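What Is a Power Strip?

A wall outlet has room for only a few plugs. A power strip lets you use more. It is a long bar with a row of outlets on top, and its own cord brings electricity to all of them.

Plugging In

Hold the plug by its hard body. Line it up with the slots and push until it sits flat. A grown-up should help you.
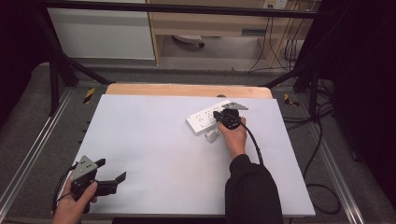 Switches and Lights

Some strips have one switch for everything. Others have a small switch for each outlet too, plus a main power button. Turning off a switch stops electricity from reaching that outlet.

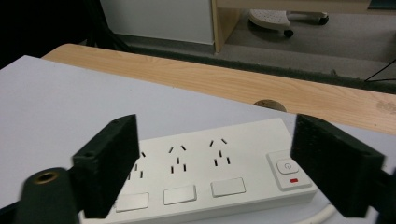 Where Should It Go?

Pick a dry, flat spot with nothing piled on it. A clear tabletop is fine. Never cover a strip with a blanket, and keep drinks away.

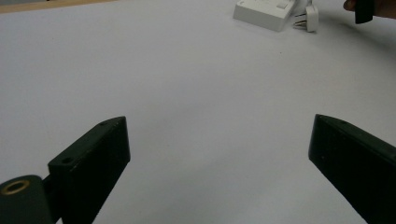
How Much Is Too Much?

Power is measured in watts. If 2 machines use 600 watts each, they use 1,200 watts together. Every strip has a limit. Heaters need a lot of power, so they go straight into the wall.

Written by Sunita Ostrowski

More from Brinby Kids
What Is a Watt?
How a Light Switch Works
18 Words About Electricity
Why Do Batteries Run Out?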